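Lecture 7: Pose loss near mirrors
Course notes, V. Brabec

The fault treated in this lecture was logged on 25th July by Inger Mogensen during dressing-table tasks with hand-held grippers. Each gripper carries a cube with printed markers, and its pose is computed from the corners of those markers. In 11 recordings the pose jumped to a point behind the mirror, stayed there for several samples, and came back.
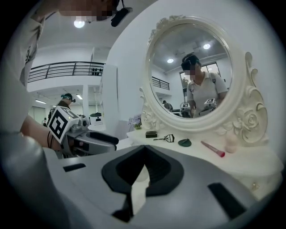
A plane mirror reverses the handedness of a marker pattern. A detector that checks the pattern strictly will reject the reflection. The Vidon detector was running with its error-correction limit set to 2 bits, and at that setting some reversed patterns decoded as valid IDs.

The second fault was downstream. The filter had no limit on speed between samples, so it accepted the false pose.

Corrections made:
Error correction set to 0.
Marker set regenerated; any pattern close to the mirror image of another removed.
Speed gate added before the filter.
Mirror plane entered in the station file; poses behind it discarded.

Safety note: a replayed trajectory with this fault commands the arm into the glass. Check every recording before replay.

Reading for next time: Bundgaard, sections 2 and 7.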